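How do you tell a real etching from a printed reproduction?

Posted in Prints & Drawings
2 answers, 94 views

Skulia
I picked up a small framed street scene at an estate sale in October and I'm completely smitten with it! It's a crowded market with awnings and a dog under a table, all in brownish black ink, and there's a pencil signature at the lower right that I read as "Andinetti" (could be "Andinelli"). To the left of it, also in pencil, is 42/300.

I've looked at it every night under a desk lamp and I still can't decide if it's an etching or a page from a nice book. The paper is cream and fairly thick. I paid very little so I won't be crushed either way, but I'd love to know what I have before I put it in a better frame.

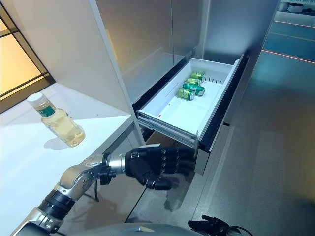 The back is sealed with brown paper and I haven't opened it. Should I? And does the numbering mean it's genuine, or do people put numbers on reproductions too?

Doãn
Oh, I love this kind of puzzle. Yes, open it, gently! Slit the backing paper along the inside edge, ease out the nails and lift the print out with clean, dry hands. You can't learn much through glass.

First look for a plate mark. An etching is printed from a metal plate under a lot of pressure, and the plate usually leaves a dent in the paper all the way around the picture. Tilt the sheet toward a window and run your eye along the margin. Some reproductions have a fake one pressed in, so don't stop there.

Next get a loupe, 10x is plenty. Look at the darkest lines. Etched lines are solid ink and often stand up a tiny bit from the paper, and you can sometimes see the ridge if the light comes from the side. A regular pattern of little dots means it was reproduced from a photo, and once you've seen those dots you'll spot them everywhere.
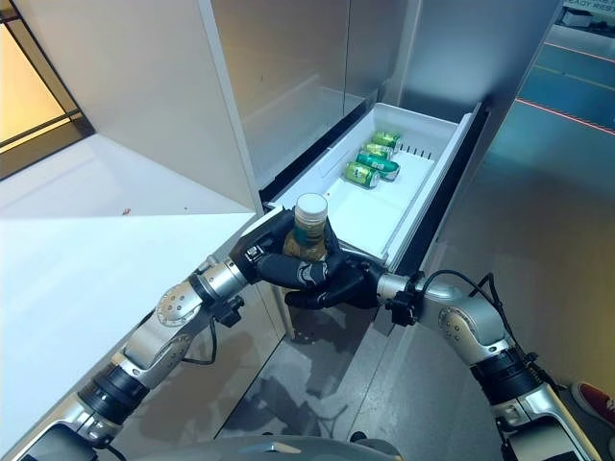 The numbering only says it's number 42 out of an edition of 300. Plenty of photographic reproductions are signed and numbered in pencil as well, so it doesn't settle anything. 300 is on the big side for an etching but I own one from an edition that size and it's a beauty.

If it's taped or glued to the mat, leave it alone and ask a paper conservator. Please don't pull!

Even
Check the pencil too. Real pencil has a slight shine when you tilt it, and a printed signature is flat. I had one that fooled me for years.

Sounds like a great find. Post a close-up of the lines when you get the loupe!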